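Progress report, aquavit barrel trial
To: Stasness, grants desk
From: Oda Brekke, Myklebust distillery
Date: 10/26/23

## Status

The trial is on schedule for the base spirit and behind schedule for the casks. Spending is within the approved budget. No change to the scope is requested.

## Work done since the April report

The caraway distillate was run in two batches, one with whole seed and one with cracked seed. Both were cut to the same strength before filling. The cracked seed batch gave a heavier oil load and turned cloudy on dilution. It was chill filtered once and then cleared. The whole seed batch was filled without filtering.

Casks came from the Plaketti cooperage. Three were rejected on arrival for leaks at the head. The cooperage accepted the return and sent replacements, which were soaked and filled late. Their samples will lag the rest of the set for the remainder of the trial, and the tables will list them separately.

Total volume in wood is 400 liters. A control lot of each batch is held in steel at the same strength and in the same room.

## Sampling

Samples are pulled from every cask at intervals of 30 days. Each pull is checked for strength, color and dissolved solids, then tasted blind against the steel control. The tasting sheet was shortened after the first round. The old sheet asked for separate scores for dill and fennel, and the panel could not score them consistently.
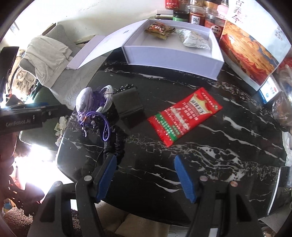
Does the wood hide the caraway?

Caraway stays the leading note in every cask sampled so far. What drops is the sharp, soapy edge found in the steel control, and it drops faster in the whole seed batch. Vanilla is present at a low level and does not compete with it.

## Mixed drinks

The grant asks for tests in mixed drinks as well as neat. The first session was held at the Grusness bar, using a sour and a stirred drink with dry vermouth. The barrel samples worked well in the stirred drink. In the sour, lemon covered most of the wood character and the panel preferred the control. A version with less lemon and a plain sugar syrup will be run next.

## Open items

- Replacement casks: first full sample set still due.
- Cracked seed batch: decide whether a second filtering is needed before bottling.
- Cooperage credit for return freight: claimed, not yet received.
- Label wording for the trial bottles: draft with Stasness for comment.

The raw tasting sheets can be sent on request. The next report will include strength and color tables for all casks.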